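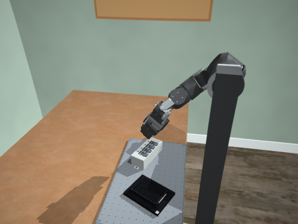
4. How handover notes were written and used

4.1 Material

The notes come from six cold stores run by Bronby in and near Skadesmont. Each store keeps a handover book, and the person leading the outgoing shift is expected to write in it before leaving. The books are ordinary ruled notebooks in five of the stores. The sixth had switched to Clerik, a shared log on a desktop computer, before our study began, and we printed its entries so that they could be read in the same way as the others.

After removing blank entries, entries that held only a signature, and pages too damaged by water to read, we were left with 3,445 notes. A note was taken to be everything written by one person at one handover, even where it ran over a page or was broken up by a phone number or a sketch. Later additions in a different hand were kept with the note but marked as replies.

Both authors, Olatunji and Fashola, read the full set. We worked separately through the books from the two oldest stores, met to compare our readings, and then settled the coding scheme used for the rest. Most of our early differences had to do with requests. A line such as "door 4 is sticking again" can be read as a report or as a request that someone look at the door, and we had each been consistent in our own way. We decided to code such lines as reports unless they named a person, used an imperative, or gave a time by which something should be done.

Interviews with shift leads took place in October, in break rooms or parked cars, and were not recorded at the request of the firm. We took notes by hand and typed them up the same day. Where we quote from interviews below, the wording is as close to what was said as our notes allow.

4.2 What the notes contain

The typical note is short. It gives the state of the loading bays, any delivery that did not arrive, and the temperature readings if one of them was outside the allowed range. Normal readings are usually left out, although the printed instructions inside the cover of each book ask for all of them. When we raised this with the shift leads, several said that the readings were already on the wall display and that copying them was a waste of ink. One lead, at the store farthest from town, did copy them every night and told us he had once been blamed for a spoiled load that had gone bad before he came on.

Reports of faults make up most of the remaining text. They tend to recur. A fault first appears with a full description – which door, which side, what it does – and then shrinks over the following notes to a word or two, and finally to "same." In one book the word "same" appears alone on eleven handovers in a row. The next lead plainly knew what it meant, because a reply in the margin refers to the freezer curtain by name. A relief lead covering for someone on vacation would have had to turn back several pages to find out.

We also found a good deal of writing that has no direct use for the next shift. There are remarks on the weather, on ball games, on the coffee machine, and on the driver who parks across two bays. We did not code these lines further, but we do not think they are noise. Leads who wrote them were also the leads whose notes got replies, and the replies often dealt with faults mentioned elsewhere in the same note.

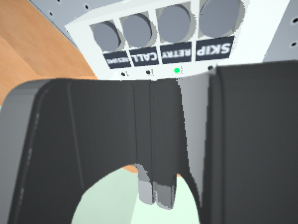

Figure 1. Close view of a gripper, with two small light-gray finger pads at its lower tip.

4.3 Replies

A reply is the clearest sign on the page that a note was read. Replies are uncommon in all of the books and rare in the Clerik log, where adding one means opening a separate window. In the notebooks a reply is usually a check mark, a set of initials, or a short phrase squeezed in beside the line it answers: "done," "called them," "not today."

Requests that named a person were answered more often than requests that did not. This held in every store that kept a notebook. Requests addressed to "someone" or "whoever is on" could sit in the book for weeks, repeated by different writers, with no mark beside them. One of these concerned a ladder that had been left in the wrong aisle. It was mentioned by four leads, each of whom asked that it be moved, and we saw it in that aisle on our first visit.

We had expected that requests with a time attached would also do better, but the pattern here was mixed. Times seemed to help when they fell within the next shift. When they fell later ("before the weekend") they worked in much the same way as no time at all. Interviews support this reading. Leads said that anything not due on their own shift was left for whoever came after them, and some added that they would mention it in their own note. They did not always do so.

4.4 Talk at the door

The written note is only part of the handover. In all of the stores except the one using Clerik, the incoming and outgoing leads normally overlap for a few minutes, and they talk. What they say at the door affects what is written. A lead who expects to speak to the next one may write almost nothing, and a lead who has to leave early may fill a page. We could match some of the longest notes to days when the overlap had not happened, using the sign-in sheets.

This makes the notes hard to judge by their length or by how complete they look. A bare note may stand for a full conversation. It may also stand for a lead who was tired and wanted to go home, and the page does not show the difference.

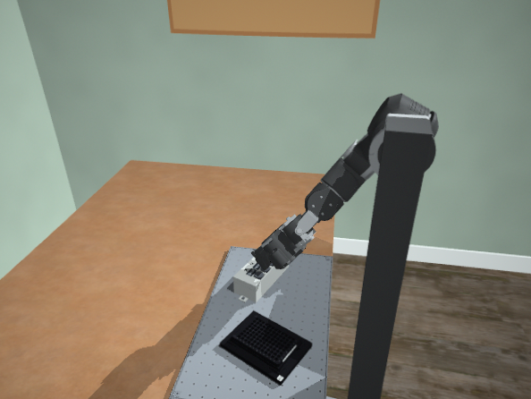
Leads were divided on whether the conversation or the book mattered more. Those who had worked the same pair of shifts for years favored the conversation and thought of the book as something kept for the office. Those who moved between stores relied on the book and were openly annoyed by entries such as "same" and "told Ray." The second kind of entry, in which the writer notes that the matter has been passed on by word of mouth without saying what the matter was, turned up in all of the stores. It protects the writer, who can show that the next lead was told. It is of little help to a third person.

4.5 The electronic log

The Clerik log deserves separate mention, although one store is too few to compare with the rest in any strict way. Entries there are fuller on temperatures, which the form asks for by name and will not let the writer skip. They are thinner on faults. The form has a single box for "other issues," and it was often filled with a period or a dash so that the page could be saved.

The leads at this store had started a second record on the side, a clipboard hung by the time clock, on which they wrote the sort of thing found in the notebooks elsewhere. We were shown it near the end of our visit and were allowed to read it but not to copy it. It had door faults, a missing pallet jack, and a long exchange about whose turn it was to defrost the break room freezer. The sheets are thrown away when the clipboard is full, so this part of the handover at that store leaves no record, and our counts for it should be read with that in mind.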